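Remanholm Kitchen Gardeners list
Subject: Re: Gooseberries, mildew and the bicarb question

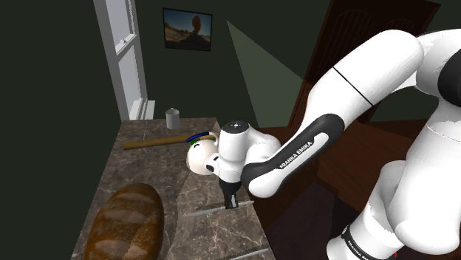 Digest vol. 14, no. 27

18 July 2026

Hello all,

Sorry for the slow answer, Finn, I've been up to my elbows in blackcurrants (five bushes, all ripe in the same week, you know how it goes!).

Finn Bauerfeind wrote:
> My gooseberries have that grey felty stuff on the tips again.
> Last year I sprayed with bicarb and lost half the leaves as
> well. Do I cut the whole lot out now or wait for winter? And
> is there any variety that doesn't get it? I'm fed up.

I'd cut the worst tips out now and leave the proper pruning till February. Take them off a good hand's width below the grey and don't put them on the heap. Mine go in the council bin.

As for the bicarb, I suspect you mixed it too strong or sprayed at midday. I scorched a whole row the same way, and Cheng-en did his courgettes the summer before. These days I don't spray at all, I just open up the middle of the bush so you can get your arm in without bleeding, and I've stopped feeding them chicken pellets. All that soft growth is asking for it.

Varieties: I've had Invicta for years and it shrugs off most of it, though the thorns are murder. Pak-hei swears by Hinnonmaki Red, which is sweeter, and she did promise me a cutting (hint hint).

The ones you've already picked are fine, by the way. Rub the brown off with a tea towel and make jam. I do equal weights of fruit and sugar with a splash of water, and a head or two of elderflower if there's any left on the shady side of the lane. It sets like a brick, so go easy on the boiling. My last batch took roughly 2,000 grams of fruit and I'm already down to the last two jars, mostly thanks to my brother-in-law.

Does anybody still have the long-handled loppers from the shed? Green handles, a bit stiff. I'd like them back before I tackle the plum.

Cheers,
Thijs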